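Data > Workplace Automation > Plastow Kitchen Set > README

We use cookies to remember your settings and to count visits. Accept | Manage cookies

# Plastow Kitchen Set: data card

Last revised April 21, 2018

## What this is

The Plastow Kitchen Set is a collection of 2,362 recordings of robot arms doing small preparation and clearing jobs on a worktop. It was put together at the Rukodstead site, where Pritau runs a production kitchen for staff canteens. Spanos supplied the arms' control software and keeps the file server.

The set has two uses. Robot developers can train on it. People who plan kitchen work can use the shift notes, which record what changed for the staff while the arms were being tried out.

## Contents

- `recordings/` : one folder per recording, with wrist views, a fixed view and joint positions
- `tasks.csv` : task names and short instructions
- `shift_notes/` : 199 notes written by kitchen staff, names removed
- `rota/` : the weekly rota before and during the trial

Recordings vary in length. Where a recording was stopped early it is kept and marked `stopped` in the task file. Please don't filter these out without saying so in your results.

## How the work was recorded

Each cell has 2 arms over a worktop. An operator guides both arms from a desk outside the cell and can stop them at any time. Items are kitchen tools and ordinary household things, with some stand-ins for food. Backgrounds were changed between batches so that a model would not learn one wall.

There were 17 operators. All of them were kitchen staff who had asked to be trained. Training took place during paid hours, and nobody was moved to the desk full time. Operators worked half a shift at the desk and half in the kitchen.

## What changed for staff

The shift notes cover this in more detail than we can here. The main points:

Rolling and board clearing were the jobs staff most wanted to hand over, mainly on account of sore wrists. The arms are much slower at both than a person, and the kitchen did not reduce its headcount for the trial.

Desk work brought its own complaints. Operators reported tired eyes and stiff necks, and the desk was raised in September after several notes mentioned it. Some operators missed talking to the people next to them.

Pay was a sore point. Desk hours were first paid at the ordinary kitchen rate. A small desk allowance was added later, and the rota files show which weeks it applied to.

## Sample views
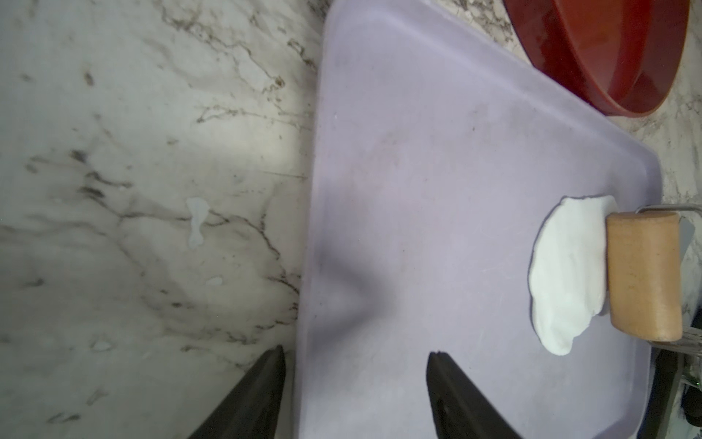
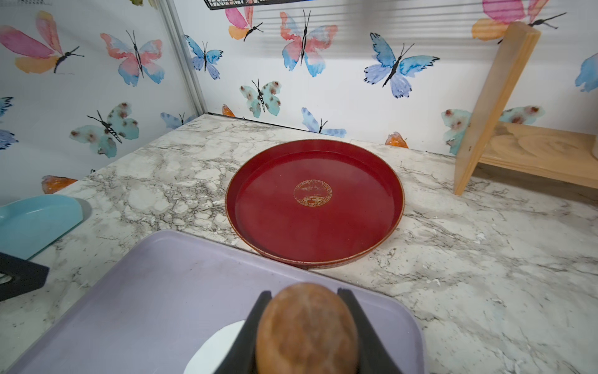 Wrist views, first and second; fixed view of the cell, third.

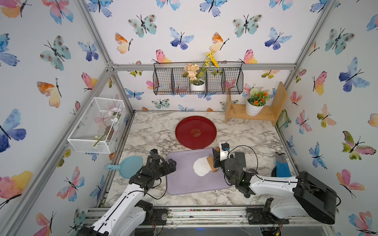
Plastow Data Notes, vol. 2, p. 17

## Known limits

Lighting differs between batches, and shadows from the grippers fall across the work in many wrist views. Small items are often partly hidden by the fingers. The fixed view is better for working out which arm is holding what.

Object names in `tasks.csv` were typed by operators and are not consistent. The same lavender board is called "board", "tray" and "purple mat" in different rows.

The shift notes come from one kitchen. They should not be read as a survey of the trade.

## Use

Free for research and teaching. Please name the set and the Rukodstead site in anything you publish. The shift notes may be quoted, but do not try to work out who wrote them. Requests to have a note taken out are handled by Pritau, and the file list is updated when that happens.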